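Ullance Greifarm-Bausatz im Test: Zwei Finger, drei Sterne, ein Schreck

Geschrieben von Ayodele Oyelaran
Kategorie: Bausätze und Tischrobotik

Vorweg das Versöhnliche: Der Ullance ist ein ordentlicher Bausatz. Die Teile passen, die Schrauben sind in beschrifteten Tütchen, und die Anleitung wurde von einem Menschen geschrieben, der den Arm offenbar selbst einmal zusammengebaut hat. Das ist in dieser Preisklasse schon fast eine Auszeichnung. Ich habe vier Abende gebraucht, davon einen für das Handgelenk, das man beim ersten Mal garantiert verkehrt herum einsetzt.

Jetzt zum Rest.

Als Dauertest lasse ich jeden Arm dieselbe stumpfsinnige Arbeit machen. Auf einem Brett liegt ein Haufen kleiner roter Zylinder, vorn sitzen zwei schwarze Leisten mit einer Lücke dazwischen, und durch diese Lücke soll der Arm mit einem grünen Werkzeug die Zylinder in eine graue Schale schieben. Das kann ein Vierjähriger, allerdings kein ganzer Nachmittag lang. Ein Roboter hat da theoretisch Vorteile, er will zwischendurch keinen Saft.

Die erste halbe Stunde lief es gut. Der Ullance greift etwas zögerlich, schiebt aber sauber, und die gummierten Fingerkuppen sind wirklich gelungen. Beim alten Rotich musste ich die Finger noch mit Fahrradschlauch bekleben. Dann wurde das Schieben ungenauer. Erst lag das Werkzeug ein paar Millimeter daneben, dann stieß es gegen die Leiste, und schließlich machte der linke Finger beim Schließen ein Geräusch wie eine sehr kleine Kaffeemühle. Die Steuerung meldete dazu: alles in Ordnung. Sie meldet übrigens immer, dass alles in Ordnung ist. Ich habe den Arm einmal testweise gegen ein Telefonbuch fahren lassen (ja, ich besitze noch eines), und auch da war alles in Ordnung.

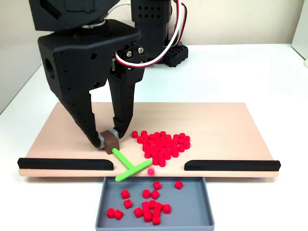

Brett, Schale und rote Zylinder, dazu der schwarze Arm. 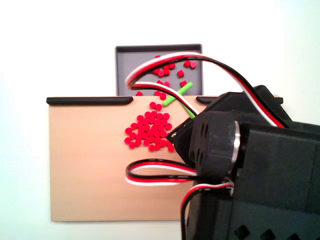 Der eigentliche Fehler kam am zweiten Tag. Mitten in der Schiebebewegung sackte das Handgelenk kurz weg, fing sich wieder und fuhr dann mit vollem Schwung in die Ausgangsstellung zurück. Ohne Rampe, ohne Vorwarnung. Meine Hand war zu dem Zeitpunkt gerade auf dem Rückweg vom Tisch, ich hatte einen verirrten Zylinder aufgelesen. Der Finger hat mich am Daumen gestreift. Ein blauer Fleck, mehr war es nicht, aber ich hatte danach für den Abend genug von der Zukunft.

Die Suche nach der Ursache hat länger gedauert als der Aufbau. Verdächtigt habe ich der Reihe nach das Netzteil, die Software und mich selbst. Schuld war ein Servokabel. Die Anleitung lässt die Kabel in großzügigen Bögen außen am Arm laufen und verliert über Zugentlastung kein Wort. Bei jeder Drehung des Handgelenks zieht es ein wenig am Stecker, und irgendwann sitzt der nur noch aus Gewohnheit. Verliert der Servo kurz den Kontakt, startet er neu, und nach dem Neustart kennt er nur einen Wunsch: so schnell wie möglich nach Hause.

Das Kabel ist Pech. Dass der Servo danach ungebremst losfährt, ist eine Entscheidung, und zwar eine schlechte. Ein Bauteil, das gerade nicht wusste, wo es ist, sollte sich langsam bewegen oder eben gar nicht. Beim Gamer, der sonst wenig kann und dabei viel Lärm macht, bleibt der Arm nach einem Aussetzer einfach stehen und wartet auf eine Bestätigung. Das nervt, aber mein Daumen war immer auf seiner Seite.

Noch ein Wort zum Notaus. Es gibt einen: eine Schaltfläche in der Software, im Untermenü »Erweitert«. Wer im Ernstfall die Nerven hat, mit der Maus dorthin zu wandern, braucht vermutlich keinen Notaus. Ich habe mir bei Faltis einen richtigen Schalter zum Drücken bestellt und in die Stromversorgung gesetzt. Rot, groß, hässlich, das beste Teil am ganzen Aufbau. Achtung: Ohne Strom fällt der Arm in sich zusammen, also nichts Zerbrechliches darunter abstellen. Meine Tasse wusste das nicht.

Was ich geändert habe, falls jemand dasselbe Modell auf dem Tisch hat: Kabel am Gelenk mit Klettband fixiert und genug Schlaufe für die volle Drehung gelassen, Stecker gesichert, Geschwindigkeit in der Konfiguration auf 30 Prozent begrenzt. Letzteres hilft beim Neustart leider nicht, weil der Servo die Begrenzung erst danach wieder einliest. Und gegriffen wird auf das Brett nur noch bei abgeschaltetem Strom. Der linke Finger knirscht übrigens weiter. Er hat ein Zahnrad aus Kunststoff, und ein Ersatzfinger kostet 59 Euro.

Der Kundendienst hat nach zwei Wochen geantwortet, freundlich und ausführlich, nur leider auf die Frage eines anderen Kunden. Auf meine zweite Mail kam der Hinweis, im April erscheine eine neue Firmware mit sanfterem Anlauf. Sobald sie da ist, teste ich nach, mit Abstand und ohne Tasse.

Pro: Passgenauigkeit, Fingerkuppen, verständliche Anleitung
Contra: Kabelführung, Verhalten nach Servo-Neustart, Notaus im Untermenü, Preis der Ersatzteile
Wertung: drei von fünf Sternen, für Haushalte mit Kindern vorerst zwei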